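Timano Two-Arm Table Cell
Planning and price information for laboratories and small workshops

The Timano cell is a complete place for two-arm handling work: one table, two arms, two grippers and the controller. It is delivered by Steltell in two crates and is normally ready for work on the second day. The price is 2371 euros per month on a rental contract of at least 6 months. Purchase is possible on request.

Please plan the floor and not only the table. Many customers measure the table top and forget that cables, power supplies and a person also need their place. We recommend a free space of 9 square meters.
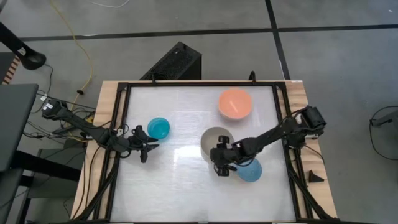

Bowls, balls and other light objects are a good start for the first weeks, and they cost almost nothing. Put a small sum in your budget for them, and a larger one for spare gripper fingers, which are wearing parts. A set of 4 fingers is included in the first delivery.

Not included: computer, floor protection, transport outside the European Union.

Delivery time is at present about six weeks. Orders which must be invoiced this year should reach us before the end of November.

Service contract: Mikuš (on site) or Cidon (remote only). The remote contract can be changed to the on-site one at any time, but the other direction only at the yearly renewal.

Questions on price and rental: Benoît Mallet
Questions on installation: Thodoris Mitsotakis-Vlachou

Prices valid from 7 October 2024, without VAT.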